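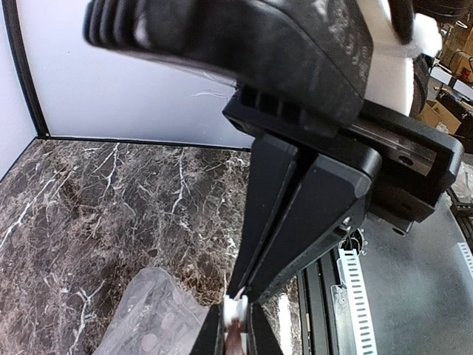

Vol. 44, Issue 9

Date: 31/03/2021
Subject: Re: Drafting three-player games of Komia, and the reserve pile

On the reserve pile question from the last issue, quoted here so that people who only get the digest can follow it:

> We have been playing Komia with three since September and have never
> settled what to do with the reserve. The rulebook says each player
> drafts fifteen cards and the remainder is "set aside", but it doesn't
> say whether set aside means face up or face down. With four players it
> makes no odds as there are only a handful left. With three you end up
> with a thick pile, and whoever has the Harbour card can dig through
> it. Two of us think that makes Harbour far too strong. The other one
> always seems to have Harbour.
>
> Also, does anyone use the Plultetti expansion with three? We tried it
> once and the game took all evening.

Face down. The first printing had a line about this on the back page which was dropped when the rules were reset for the smaller box. The wording was "set aside face down and unseen", and the Harbour card lets you look at the top four of it, keep one, and put the others underneath in any order. If you have been letting the Harbour player go through the whole pile then yes, it will win most games. The card text says "search the reserve", which I agree is badly put. The second printing changed it to "look into the reserve", and I can't say that is much better.

If it still feels too strong after that, the usual fix is to take Harbour out of the opening draft and shuffle it into the second round. By then everybody has a plan and it is just a useful card. We played it that way for a couple of years and I have no complaints.

There is a second fix which I like less. You deal a fourth hand to an empty seat and pass it round with the others, taking nothing from it on its turn. This thins out the reserve but it slows the draft down, and people forget where the spare hand has got to. I mention it only because it was in the old club rules and someone is bound to bring it up.

On Plultetti, I would not use all of it with three. The long game comes from the trade routes, which need enough people competing for them to close. With three they stay open, everyone keeps collecting, and the end condition never comes up. What works for us:

Use the Plultetti cards but leave the route board in the box.
Any card that refers to a route scores two points flat.
End the game when the draw deck is empty, finishing the round.

That brings it back to a bit over an hour. Take out the three Toll cards as well, as they do nothing without the board.

A few people asked me off list about scores. I keep a record of our games, which stands at 323 with the base set, most of them with three or four at the table. I haven't worked out proper averages by player count and I'm not sure they would mean much, given how the group has changed. The highest single score in there is 700 exactly, made with a full set of Granaries, and I doubt we'll see it again as the Granary was cut back in the second printing. If you own a mixed copy, check the corner of the Granary cards. The older ones have no number in the bottom left. Don't mix the two sorts, as you can tell them apart in the hand.

Sleeves, which came up in the same thread. Komia cards are slightly narrower than standard, so standard sleeves fit but slide about. The Ikis small size is a close fit and takes the thicker Plultetti cards too. I bought mine from Stevens, who had them in packs of fifty. The base set and expansion together, sleeved, will not go back into the original insert. I took the insert out and use two plain card boxes on their sides.

Last thing. The scenario numbers in the index on the list archive are wrong from 2825 onwards, where two messages were given the same number. If you are looking for the solo rules, they are one further on than the index says. I'll correct it when I next have an afternoon free, unless somebody else wants to do it first, in which case please say so on the list so we don't both start.

I would like to hear from anyone who has played the two-player variant with the reserve face up. It was suggested years ago as a way of making the draft less blind and I never saw a report of how it went. We are down to two at our table most evenings, so I will probably try it myself before long and can post the scores.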